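About Boltley Bread and Table

Bread service for dining rooms, schools and offices
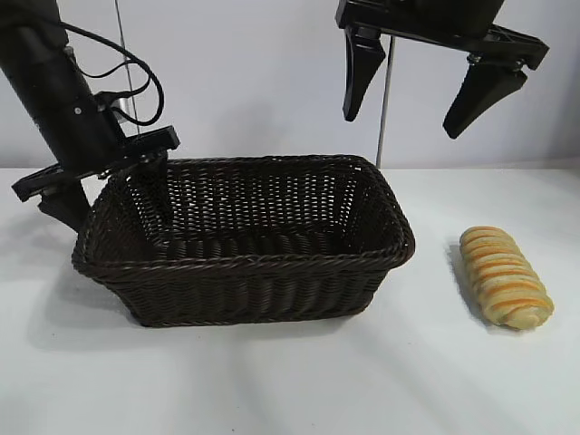 Who We Are

Boltley Bread and Table is a supplier of bread, rolls and serving ware to organizations that feed people every day. The company was formed when two established businesses, the Misby bakery and the Jatoi basket workshop, were brought under one name. Misby had supplied rolls and sandwich loaves to school cafeterias. Jatoi had sold woven baskets and trays to hotels and restaurants. Many customers were already buying from both, and a single order, delivered on one truck, was the request heard most often.

The company today serves 411 accounts. These include public and private schools, retirement residences, hospital cafeterias, conference centers and a number of independent restaurants. Boltley remains privately held.

Our Bread

Rolls are baked overnight and leave the bakery by 3 a.m. The standard range consists of dinner rolls, long rolls, twisted rolls and seeded rounds. Glazed and cheese-topped varieties are made to order and require one day of notice. A seasonal list is issued to account holders each June.

Ingredient and allergen statements accompany every delivery. Customers with specific dietary requirements are asked to contact the orders desk before placing a first order, so that the appropriate products may be set aside on the account.

Our Baskets

The basket department continues the work of Jatoi. Open wicker baskets are offered in round, oval and rectangular shapes, in dark and natural finishes, with plain or braided rims. Each pattern is kept in stock for no fewer than three years after its introduction, which allows dining rooms to replace single pieces without changing the full set.

Baskets may be purchased outright or supplied under the Emunura plan. Under Emunura, a customer receives a set of baskets with cloth liners, and worn pieces are exchanged on the regular bread route. The minimum set is 100 baskets. Larger sites, up to 400 baskets, are assigned a dedicated service representative.

Working With Us

New accounts are opened upon receipt of a completed application and a delivery survey of the site. Samples of bread and serving ware are available to purchasing staff by appointment at the Boltley showroom. Existing customers should direct changes in standing orders to the orders desk before noon for delivery the following morning.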